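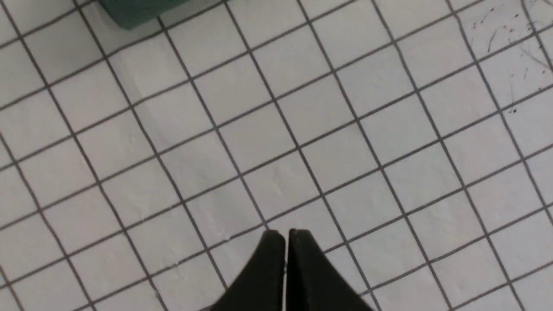 Getting the arm to the floor

May 15, 2024

I moved the arm off the bench last weekend and put it on the low cart, and most of the evenings after that went into getting it to reach the floor properly. It was built for bench work. Everything in the config assumed a surface level with the base, so anything lower came back as an error or, worse, as a strange elbow pose that it then tried to drive to.

The laundry is the only room with enough space and a hard floor. It has small white tiles with dark grout and I've been using them as a ruler. The wrist camera sees them at a bit of an angle, so the lines run diagonally across the view and the squares come out as diamonds. The tiles at the bottom look bigger than the ones at the top. That told me the camera wasn't pointing straight down even though the software said the wrist was vertical.

What was wrong

Two things. The camera bracket is a printed part and I had drawn it with a small tilt so that the fingertips would show at the bottom of the view. I remembered doing that for the old gripper and forgot that I'd carried it across to this one. The second was the wrist zero. I'd set it by eye against the edge of the bench in the garage, and the bench isn't level.

I re-zeroed the wrist with a small spirit level taped to the flat of the last link. Then I put the bracket angle into the camera transform as its own number, so next time I reprint the bracket there is one line to change.

Fingers

The fingers are black and matte, with the tips bevelled off to each side so that together they come to a peak. The bevel was meant to get them under the edge of flat things. With the gripper shut there is still a narrow gap between them and you can see tile through it. I had been treating that gap as a fault and shimming it, and I've now stopped. Thin card still slips, but card isn't what I want it for. Pegs, socks and the odd dropped screw are the job.

The bigger trouble is that the fingers are so close to the camera that they fill a fair chunk of the bottom of the picture, and they are very dark against a nearly white floor. Auto exposure kept hunting each time they opened. I locked exposure and white balance and left them locked. The overhead light still puts a soft shine on some of the tiles, and I may try a cheap diffuser on it.

Using the grout lines

My plan was to find the two sets of grout lines, work out the grid, and use it to correct the position of the cart after each move. The first version worked on the clean part of the floor and fell over on the marked part. There are fine dark scuffs and scratches over several tiles, and the line finder was happy to call them grout. One little dark speck got picked as a corner again and again.

I tried a good scrub first. Some of it came off and some of it is never coming off. After that I changed the code to throw away any segment shorter than a tile side and any line more than 4 degrees off the two main directions. It now ignores nearly all of the scuffs. It takes longer per picture but the cart is standing still at that point, so I don't mind.

I ran it over the saved pictures from the week, 3,673 of them, and it found a usable grid in 1,949. That sounds poor, but a lot of those were taken while the cart was rolling and are just blur. I haven't sorted the moving ones from the still ones yet.

Other bits

The cable to the wrist was catching on the cart rail on the way down. I added a loop of about 16 centimetres and a hook and loop strap at the elbow. No snags so far.

The cart itself is called Skustine in the config files, for no good reason, and the arm is Pirard. If you download the files and wonder what those folders are, that's what they are.

The floor height is set as a hard limit now, a few millimetres above the tile. It took one scraped fingertip for me to do that. Please set yours before you do anything else.

Still to do

Reprint the bracket with proper screw bosses.

Put a rubber face on the inside of the fingers.

Sort the pictures by whether the cart was moving.

Try it on the kitchen floor, where the tiles are a different size and the grout is nearly the same colour as the tile. I expect that to go badly.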